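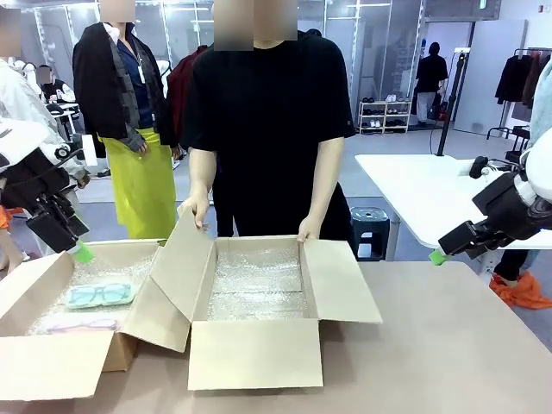 Kevora Box and Liner Kit, medium, review

We sell eyeglass frames and a small amount of clothing, and most of the frames leave by mail. For the last few years we bought cartons from one supplier and cut bubble wrap from a big roll. In the spring we switched to the Kevora kit, which comes as flat cardboard boxes with the same number of pre-cut bubble sheets. I have now used 127 of them, enough to say what works and what doesn't.

The kit comes from Joruto as item 2372. You get the boxes bundled flat with a paper band, and the sheets in a separate bag. There is no tape included. The listing photo shows tape, so read the small text before you order.

The cardboard

Light brown corrugated, plain, four flaps on top. It is single wall but fairly stiff, and the corners come up square if you fold the bottom carefully. The flaps bend outward without splitting, and they mostly stay where you put them. The side flaps are the exception. They like to swing back in while you are laying the liner, so I hold one with my left hand and press the sheet down with my right. A couple of boxes in each bundle have a crease across a flap from being strapped too tight. It doesn't affect how they close.

The box is 11 inches on the long side. That fits two pairs of glasses in cases with room for padding, or one pair and a folded scarf. A single pair in this size is a waste of postage. Get the small for that.

The liner

A clear bubble sheet with small cells. You push it down into the open box so it covers the bottom and comes up the walls. The first few took me a while, since the sheet is springy and wants to ride up on one side. What helped was creasing it by hand along the bottom edges before letting go. Now I line boxes ahead of time and leave them open on the packing table until the orders are picked.

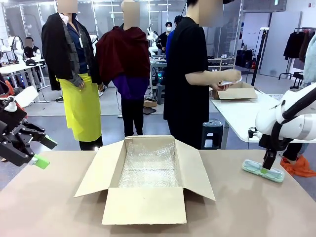 Protection

Small cells are right for eyeglasses. The larger kind we had on the roll left hard ridges, and a thin temple arm could work its way down between them. With this sheet the frames sit flat. I would still not ship a pair loose on the wrap. Ours go in a case or tray first, then another piece of wrap on top, then the packing slip.

That second piece is my main complaint. The kit gives you one sheet per box, and one sheet lines the box and does nothing else. For anything breakable you need a cover layer, so you end up buying a roll anyway. Kevora does sell extra sheets, but the pack costs nearly as much as the kit did. I cut mine from what was left of the old roll, and in October I will have to decide what to buy next.

Packing and closing

Tape sticks well to the outside. Paper tape needs a firm rub on the seam, plastic tape doesn't. The top flaps meet in the middle with a very thin gap, which a normal strip covers. If you overfill the box the gap opens and the top bows up - take something out, don't force it.

Storage is easy. The flat bundle stands against the wall behind a table leg. The bag of sheets takes more room than you would think and slides off any shelf you put it on.

How they held up in the mail

More than one customer has sent back a return in the same box, so I have seen some after two trips. The corners were soft and one had a dent in the side, but the liner was still in good shape and the glasses inside were fine. We had one damage claim, on a parcel to Rarberg, and the case had been packed without a cover layer that day. I count that as our mistake.

Compared with what we did before

Faster, once you have the hang of the liner. Less trimming and fewer scraps on the floor. The cost per parcel is a bit higher than plain cartons and a roll, and if you ship in large numbers the roll still wins. For a shop our size the difference is small enough that I don't mind it.

Good points: stiff board, plain outside, small-cell wrap, sheets cut to the right size.

Bad points: one sheet per box, no tape, occasional strap creases, sheet bag is awkward to store.

I have reordered the medium once and added a bundle of the small. Four out of five.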